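December, Nelow cloth folding, handheld set

Target from Yi-an is 1,535 demos before the Barholm policy gets retrained. I still don't see why that number. The last batch was big too, and the thing learned to pat cloth very confidently.

Started with single-layer pickups on muslin, wrist view only.
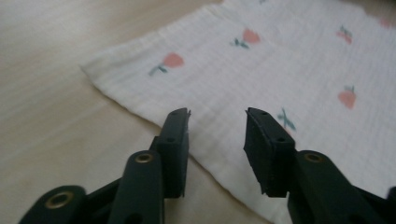
My worry is the approach. Quang opens wide every time, I open about half, and the labels call both "grasp". If we merge them we're training on an average that neither of us does. Asked for an opening-width field in Tawhiri – no answer yet.

Resets are the other problem. We wrote "random start state" in the plan, and I doubt any of it is random. A towel left crumpled like this one, a bit right of center with a point toward the front, is a habit of the hand that dropped it. Want 100 starts drawn from a list, then compare.

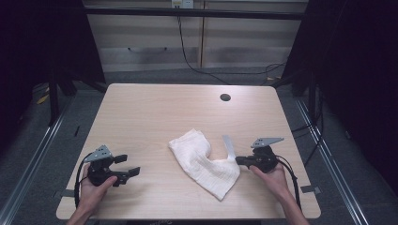
Start states again: flat ones are easy to repeat and probably teach the least. Quang wants 80 of them as a baseline. Fine, but I'd hold out the strawberry print completely, or we'll never know if it learned cloth or learned fruit. With the tulips, both sets of fingers start beside the edges, one each side. Keep up to 5 per operator, then swap.
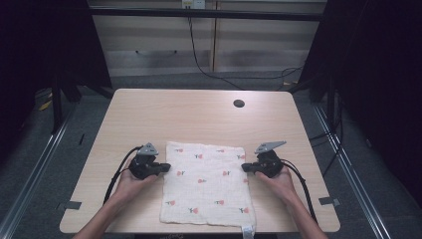 Flat start, tulip muslin, both grippers at the sides.

To do: ask Quang Đinh for the Bitudholm failure logs. Not merging anything before then.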